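OPEN DAY AT SKORYK – WHAT WE SAW

Quick one this month, I'm typing it up between shifts so excuse the state of it.

Eleven of us went over to Skoryk on 3/7/25 for their open day. Good turnout for a Friday. Two cars and Pumetti's van, which still has no heat in the back. Sorry to the people who drew the back.

Background for anyone who missed the February issue – Skoryk does the handling cells for laundries and linen services. Not the big washers, not the ironers. The bit in between, where somebody stands at a table and picks towels out of a heap all day. That's the job they want the arms to do. Pumetti has been looking at it for the Garkari plant and asked if the newsletter crowd wanted to tag along. We did.

Sign in, badges, safety glasses, coffee. Coffee was good. Then a talk in the front room, slides, too many slides. Main points as I got them down:

– Cloth is the hard part. A box stays a box. A towel is a different shape every time you let go of it.

– Finding a corner is most of the work. Once the arm has a corner the rest is almost normal automation.

– They train on a lot of runs. The number on the slide was 2,129 for towels alone, and they said that was one size of towel. Bath sheets are a separate headache.

– Washcloths are worse than bath towels. Didn't expect that. Too small, they stick together.

Biljana Omerović did the talk and most of the answering afterward. She runs the test floor. Very patient with us, and didn't dodge the speed question, which somebody (Pumetti) asked before she'd finished her second slide. Her answer – a decent person at the table is still a good deal faster. The arm doesn't go home at 4. She left it there and I liked her for it.

Then through to the floor. Split into groups of four or so and went round the stations. Each one was doing a different piece of the job – picking one item off a heap, finding the edge, laying flat, folding in half. You could stand pretty close behind the line. Loud in there, but mostly that was us.

The picking station had the biggest crowd. Arm goes down, closes on whatever is on top, lifts, waits a second, decides if it has one towel or two. If two, drops the lot and starts over. I watched it do 10 in a row. Eight clean, two dropped and tried again. One of the drops took three goes to sort out and by then people were cheering for it.

Folding was slower. First fold good, second fold a bit of a mess, edges off by a couple inches. They said so before we could. A hotel wouldn't take it, a gym might.

Questions from the group, short version:

Lint? Yes, a problem. They clean the hands down at every shift change and would like to do it more.

Damp stuff? Works up to a point. Heavier, hangs different, needs it's own settings.

Does it snag? Terry loops can. They've changed the finger pads twice on account of it. The current set grips tighter over a smaller area.

Price? Got a polite smile. Pumetti has a number, ask him, he won't tell you either.

Can it do fitted sheets? Everybody laughed including the staff. No.

Lunch was sandwiches in the loading bay. There was meant to be someone from Trerkaritz to talk about the conveyors but they got stuck on the highway and we'd left by the time they showed. They've offered to come to one of our evening meetings insted. Date to follow, I'll put it on the board.

What stuck with me was the grip. You picture it sort of scooping the cloth up. It pinches. Takes a little bunch of fabric between two black fingers and squeezes it hard, and the whole rest of the towel just hangs off that. I tried it at home with my own thumb and finger and a bath towel, you do need to hold on tighter than you think.

Next visit – Garkari have said yes in principle, probably late spring, numbers limited because of the walkways. Names to me please, first come. Closed shoes, no exceptions this time. If you were on the Skoryk trip and still have a visitor badge, hand it in at the next meeting and I'll mail them back in one go – we're 2 short.
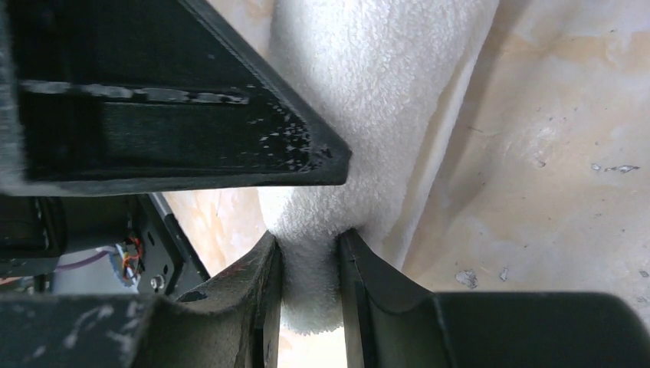
Also if you took any notes on the folding station send them over, mine are mostly coffee. Biljana said she'd answer follow-up questions by email as long as they come in one batch, so get yours to me by the end of next week and I'll put them together and send.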